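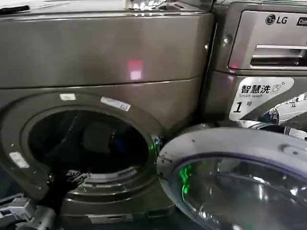
Reading time: 2 minutes

Course handout, Textile Care and Fibers, unit 2: Water, heat and shrinkage

In this unit we look at why a garment changes its size when it is washed. Please read the handout before the June session and bring one garment with its care label.

1. Relaxation shrinkage

When a fabric is woven or knitted, the yarns are under tension. The tension stays in the cloth after finishing. Water lets the fibers swell, and the yarns return to a shorter form. Most of this happens in the first wash. Cotton and linen show it clearly, polyester very little.

2. Felting

Wool is different. The surface of the fiber has small scales, and all of them point toward the tip. Under movement in warm water the fibers travel in one direction only and become locked together. Felting cannot be reversed. A wool sweater can be soaked without much danger, but it should not be rubbed.
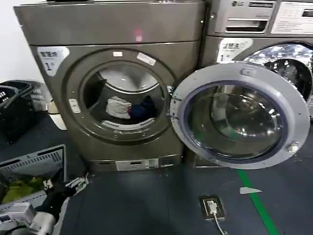 The movement depends also on how full the load is. With a small load the cloth falls freely and the mechanical action is strong. With a full load the pieces hold each other, and the action is weaker. For this reason a wool program asks for a small load but turns slowly, with long pauses.

3. How we measure

Mark a square on the cloth with a laundry pen, wash, dry flat, and measure again in both directions. Write down warp and weft separately. Our cotton sample from the Mersha mill had 546 mm in the warp direction before washing. Calculate the change as a percentage of the first length, and give a minus sign to shrinkage.

Never measure a sample which is still damp. Leave it flat until the next morning.

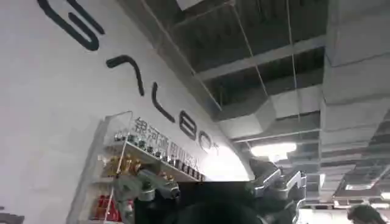 Shafiq Navaratnam asked whether the sample may be ironed before measuring, as the Gindarcombe notes permit it. For our course please do not iron. The weight of the iron can stretch the cloth, and knitted samples suffer most from this.

4. To prepare

Read the Lisness chapter on finishing, only the part about cotton. Write half a page on this point: why does a knitted T-shirt often become shorter and wider at the same time?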